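Notebook, April, continued from the Fevville water pages

Start 8:40. Second round on the hardness titrations. The first round drifted high between morning and afternoon and I want to know if it was the water, the indicator or me.

Samples

Tap water from the Fevville building, drawn from the cold line at the sink by the window. Line flushed for 20 minutes before filling. Bottles rinsed three times with sample, filled to the brim, capped under the surface. Stored at room temperature on the shelf below the balance.

Well water from the Umali site, same bottles, same rinse. The Umali bottle had a little fine grit at the bottom. Let it settle and drew from the top half. Did not filter. If we filter one we have to filter all of them, and the earlier set was not filtered.

Blank is deionized water from the wall unit. Resistivity light was green.

Reagents

EDTA, 0.01 M, made up fresh. The old bottle had no date on the label and I have thrown it out. Please date bottles.

Ammonia buffer, pH 10. Opened last month. Smells strong enough but checked it with the meter anyway, reads 10.0 after two-point calibration.

Indicator is Eriochrome Black T, ground with salt. The liquid version from the Jirnex kit has gone brown and gives a muddy end point. It went from wine red to a sort of purple-gray and stayed there. Suspect that is most of the drift. The solid mix keeps far longer in a closed jar.

Procedure as run

50 mL sample by pipette into a 250 mL flask. 2 mL buffer. A small scoop of indicator, enough to color the solution clearly but still see through it. Titrate with steady swirling, slow down when the red starts to go, then single drops until the last red tinge is gone and the solution is clean blue. Read the buret at eye level with the card behind it.

Finish within five minutes of adding buffer. Past that, carbonate starts coming down in the hard samples and the result falls off. I timed each one this round. Last time I did not, and I know at least one flask sat while I looked for a stir bar.

Results, morning

Blank took 0.05 mL, one drop. Subtracted from everything.

Fevville tap: 9.25, 9.20, 9.25 mL after blank. Mean 9.23 mL, works out to 185 mg/L as calcium carbonate.

Umali well: 15.60, 15.65, 15.60 mL. Mean 15.62 mL, 312 mg/L.

Spread inside each set is one buret division at most. I am happy with that.

Results, afternoon

Repeated both at 2:15 from the same bottles. Tap 9.25, 9.20. Well 15.60, 15.55. No drift. So the water is fine standing for a few hours in a full capped bottle, and the old liquid indicator is the likely cause. I could be blamed for some of it too - the end point in the first round was called under the yellow lamp, and blue against yellow light is hard to judge. Moved the flask to the white tile by the window for all of today.

Buret check

Delivered 10 mL of deionized water into a tared beaker, twice. 9.98 g and 9.97 g at 21 C. Fine. The stopcock on buret 46 weeps slightly if the nut is backed off. Tightened a quarter turn and left a tissue under it for an hour, tissue dry. Do not grease it, it is a PTFE key.

Softener cartridge

Ran one bed volume of tap water through the Jiltier resin cartridge and threw that away, then collected 200 mL. Went blue on the first scoop of indicator, no titrant needed. So the cartridge is still working. Counter on the housing reads 2595 liters. Will test again every 500 until it starts to leak hardness. I would like the breakthrough curve for the report, which means someone has to sample more often once the first trace of red shows up.

Flow was slow at the start. Air in the bed, I think. Backflushed it upward for a minute and it picked up.

Large version of the arm render, white arm and round white table, FRANKA EMIKA lettering on the long black link:

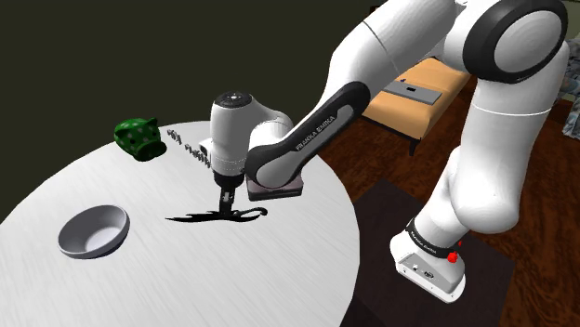
To do

Standardize the EDTA against the calcium carbonate standard. I used the nominal value above, so both results carry whatever error is in the weighing. Should have been done first.

Calcium alone at high pH with the other indicator, so magnesium can be had by difference. Need sodium hydroxide pellets, the jar is nearly out.

Fresh Umali bottle, filled with no headspace. The current one is now half empty and no good past today.

Order one jar of solid indicator. Mark the brown Jirnex liquid as waste and move it off the bench.

Stopped 4:30. Burets rinsed with deionized water and left upside down, stopcocks open.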